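Chore Robot Bench Check — Penry Shop, Household Trials
August 4, 2019
14 shares | 9 comments

We run this before every block of chore trials. Mark each line OK, FIX or SKIP and write something next to it, even if it's only a word. Comments from the last round are left in so the next person can see what we argued over.

1. Power and stop button
Stop button reachable from both sides of the bench: OK
Arm goes limp within a second of pressing: OK
Comment: Pressed it 16 times in different poses and it dropped gently every time. Love this. The old Drodis arm used to fall like a sack of potatoes.

2. Cables and floor
Cables taped down along the walkway: FIX
Comment: Tape is lifting by the sink. Redo before the mop trial, somebody is going to trip.

3. Fingers and mounts
Finger blocks tight, no wobble by hand: OK
Screws checked after the last session: OK
Edges free of burrs: FIX
Comment: Feel along the bottom edges of both blocks, not just the faces. A rough spot will pull a thread on a dish towel and then the towel comes along for the ride. A few strokes with a fine file and we're good.

4. Work surface
Wiped and clear of crumbs: FIX
No raised grain or chips where the fingers slide: OK
Comment: Small white speck on the wood, wipe again. Sounds fussy, but we're teaching it to wipe tables, so we want to start from a clean one! 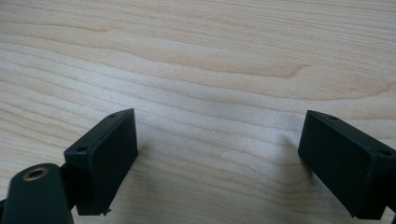 Can a machine clear and wipe a kitchen table by itself yet?
Partly. With plates and cups it knows, on a table it has seen before, ours gets through the job most of the time, slowly. Give it a wet napkin stuck to the wood or a fork under a place mat and a person still has to step in.

5. Chore trials, current state
Fold a hand towel: OK with a person standing by. Of 154 tries logged since October, the last stretch has been the best by far — corners nearly meeting!
Load cups in the rack: OK. Mugs with big handles are easy, and the thin glasses stay off the list until the grip force limit is signed off.
Sort screws into bins (shop floor): OK. My favorite one to watch, and it never gets bored.
Sweep under the bench: SKIP. Vustasora's broom holder hasn't arrived.
Wring out a sponge: FIX. It squeezes fine but doesn't know when to quit.

6. Grip force
Limit set in software before any glass or fruit: OK
Tested on a soft item first: OK
Comment: Use a ripe peach if you can get one. You learn more from a peach than from the readout.

7. People nearby
Hair tied back, sleeves rolled, no lanyards: OK
Only one person inside the taped line: OK
Comment: Visitors lean in when the towel folding starts. I get it, I do it too. Keep them behind the tape anyway.

8. Logs
Zultix recorder has free space: OK
Failures written down with the same care as the good runs: OK
Comment: Please describe the failure in plain words. "Dropped it" is no help. "Let go while turning left, cup still half full" is great.

Open items: walkway tape, burrs, table wipe, sponge. First three before the next power-up, sponge whenever we've got a free afternoon.

Back to top | Contact the Penry shop desk | © 2019 Penry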